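Ticket 357: Arm keeps letting go of the bowls early, table 2 (Nomosby)
Status: open, waiting on parts
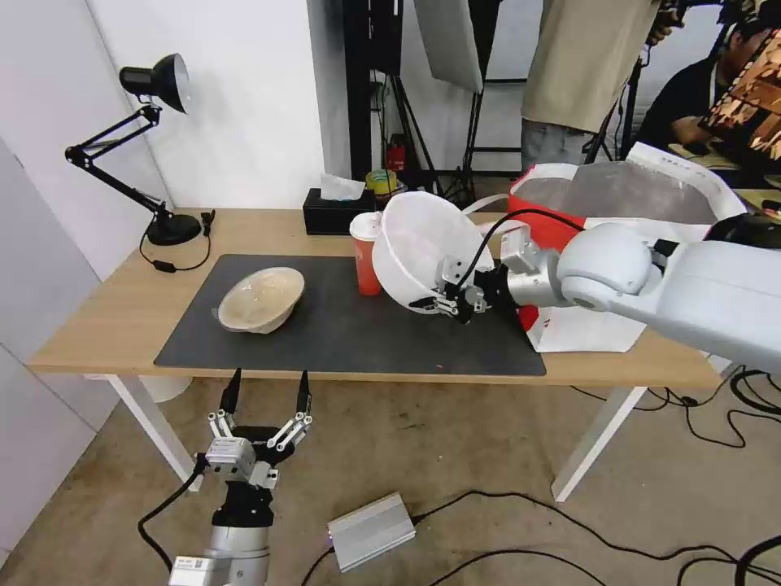
Table 2 during the white bowl runs, gripper on the rim.

Hi all, Tuulikki again! Writing this up properly so Santeri doesn't have to piece it together from my chat messages (sorry, Santeri).

The problem in short: the arm picks up a bowl fine, swings it over the mat fine, and then every so often it opens a bit too soon and the bowl drops the last little way. Nothing broken so far. It's mostly the white plastic one, and I'd love to get this fixed before anyone tries it with the ceramic one, which I happen to like.

What I've tried so far:

Restarted the controller. No change, but I know you'll ask.

Cleaned the fingertips with the wipes from the Stomavon kit. I really thought that was it, because we got through a whole morning with no drops, and then it did it twice right after lunch.

Set grip force to 80. Better on the plastic! Nhàn pointed out that the job file puts its own number back every time you reload it, so if you're testing this, check the setting again after loading. That cost me an afternoon.

Swapped the order so the cup goes before the bowls. Made no difference at all, I was just grasping at that point.

Log from Saturday is attached to the shared folder, 326 picks on it. The early releases all show the same "part placed" message a hair before the arm has finished moving down. So my guess is it thinks it has touched the mat when it hasn't. Pentti says guessing is fine as long as I write down that it's a guess, so: guess.

One more thing, and I don't know if it belongs in a ticket but there's no other box to type in. When we moved sorting over to the arms, the plan said one person per shift would "monitor." What that looks like on the floor is me half watching and half doing returns paperwork, and every time a bowl drops I get up, reset, and lose my place. I used to sort all of this by hand and I could do it while talking. I don't miss the sore wrists one bit (really, I don't!), but the job now is a lot of waiting to be interrupted. If we could get the alert to sound at the returns desk too, I wouldn't have to keep looking over my shoulder. Seija said she'd ask Trulitz if their panel can do that.

Update, 3:40 pm: Santeri came by and lowered the approach speed for the last bit of travel. Slower, but no drops since. He wants to swap the sensor cable anyway and has ordered one from Powell.

Update, next morning: one drop, first run of the day. None after that. Maybe a warm-up thing? Leaving this open till the cable gets here. Please don't change the speed back, Nhàn and I are both working with it as it is and the count for the week still looks okay.

Does anyone on the other shift see this on table 1? Nobody has written anything down, but that doesn't mean much with us.

5 comments
2 shares

Related tickets
Job file overwrites grip setting on reload
Alert sound too quiet at returns desk
Who has the spare fingertips?
Table 1: arm stops halfway after emergency stop reset
Shift handover notes, August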